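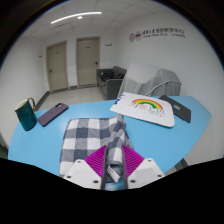 A hand-held gripper closes on a folded section of checked cloth.

Dorkeck will put off buying a second robot arm until next year and spend the money on hand-held grippers instead, the company told staff at a budget meeting Tuesday.

The textile services firm plans to order 40 of the hand-held units over the coming months, along with spare fingers, screws and mounting plates. Workers use the tools to record how cloth is picked up, folded and laid flat, and the recordings are then used to train the arm at the company's Erngate plant.

Shahla Ahmadpour, who manages equipment planning at Dorkeck, said the arm already on site sits idle for much of the day while it waits for new training material.

"A second arm would have been waiting right next to it," she said. "We need more recordings first, and we can get those with tools that fit in a drawer."

Each hand-held unit will cost the company $198, according to the budget summary given to department heads. Replacement fingers are listed separately. Ahmadpour said soft fingers wear down at the ridges and should be budgeted like printer ink, as a regular monthly cost.

The units will come from Premosent, which was chosen over one other bidder, Aguirre. Both companies lent sample tools for a trial that ended in July. Aguirre's price was lower, but its quote did not include spare parts, and delivery would have taken six weeks longer.

The trial produced 423 usable recordings, most of them of towels, napkins and table linens. Dorkeck wants 200 new recordings a week once the full order is in. Supervisors were asked to set aside table space in break areas and offices as well as on the plant floor, so that the arm is trained on cloth handled in ordinary surroundings.

The plan also covers storage drives, a label printer and two days of training for shift leads. Money for a larger folding table was cut from the final version.

No jobs are tied to the purchase, Ahmadpour said. Staff who sign up to make recordings will do so during paid hours, in sessions of no more than 30 minutes.

The first units are due at Erngate before the end of the quarter. The question of a second arm will come up again when next year's equipment budget is drafted.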